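From: author of the Prullex eval scripts
To: mevlow-users
Date: 17/06/2021
Subject: Re: [mevlow-users] planner benchmark for 0.8, kitchen scenes

> The new sampler in Mevlow solves the full kitchen set with both arms
> enabled. We ran 1,000 start/goal pairs in the Pallthorpe scenes and
> the success rate is well up on the April build. I'd like to make it
> the default in the next release unless somebody objects. Numbers and
> configs are in the benchmark folder.

I object, or at least I'd like to slow down.

I pulled the folder last night and reran what I could. The first thing I'd ask is what "solves" means here. As far as I can tell from the config, a run counts as solved when the planner returns a path. There's no check that the controller can follow it. I took 60 of the returned paths and pushed them through the Prullex tracking controller with default gains, and 8 of them hit joint velocity limits before the halfway point. A path that can't be tracked shouldn't be in the success column, whatever the sampler thinks of it.

Second, the start poses. They are all drawn from a box in the middle of the floor, with the base square to the cabinets. In our own sim runs the robot hardly ever ends up like that. It drifts, it gets close to a wall, and the head camera sees a lot of torso and not much kitchen. I'd want starts sampled from logged rollouts before I believed any number.
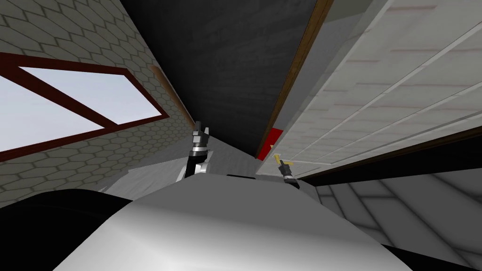 Third, self-collision. The folder has two collision models, and the benchmark loads the coarse one, where each gripper is a single capsule. That's fine for moving through free space with empty hands. It is not fine once something long is attached to a gripper, and I couldn't find where the attached object gets added to the checked geometry at all. Maybe Mạc does it somewhere upstream of the planner and I missed it – if so, please point me at the line.

Also a small thing: the timeout went from 5 seconds to 8 between the two builds being compared. Could somebody rerun the old sampler with the new timeout? My guess is that a fair part of the gain goes away, but it's a guess and I'd be happy to be wrong.

I'm not against the sampler. The code is cleaner than what we have and the seeding fix should go in regardless. But please keep it behind the flag for one more release. People on this list have scripts that depend on the default, mine included, and the last time we switched it I spent a week bisecting my own code.

I can share the tracking script if anyone wants it. It's ugly and it assumes the Prullex message format.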